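Divari kicks off again in October, now with weather

Lyons studio Zultier will release Divari 2, the follow-up to its lawn bowls sim, this October for PC and consoles. The new game has 28 greens, 70 clubs and a crosswind that favours no one, least of all the player. 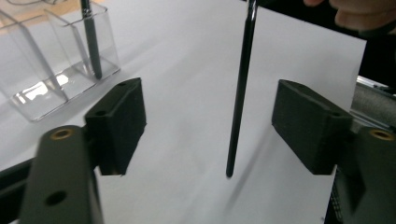

"We've rewritten how the bowl curves," says lead designer Ksawery Żak. "People who complained it was too slow will find it's now slower — but more accurate."

Online leagues take up to 12 players. The tea break can be skipped after 10 seconds.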